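Posted in September by the reviews desk

Sarkura – Isdale (LP)

I've played this record 13 times since the mailman dropped it off and I'm still finding stuff in it! Sarkura used to be a pretty straight noisy pop band, all fuzz and shouting, and the first two songs here let you think they still are. Then "Seren" comes in with that wobbly organ and a bass line that just walks all over the place, and from there the whole thing opens up.

Side B is the one for me. "Kļaviņa" runs almost eight minutes and I'd take eight more (the drums drop out halfway and you get this lovely hummed part before everything crashes back in). "1,439 Steps" is the single, short and dumb and perfect, and my neighbors know all the words by now.

Gripes? The vocals are buried on the opener, and the lyric sheet is printed so tiny I gave up. Pressed in a run of 100 on cloudy vinyl, with a download code. Get one if you ever loved a band that sounded like it was falling down the stairs in tune.

Contact | Copyright the reviews desk | Back to top
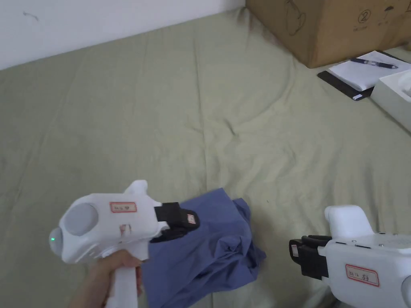
Green sheet, white handle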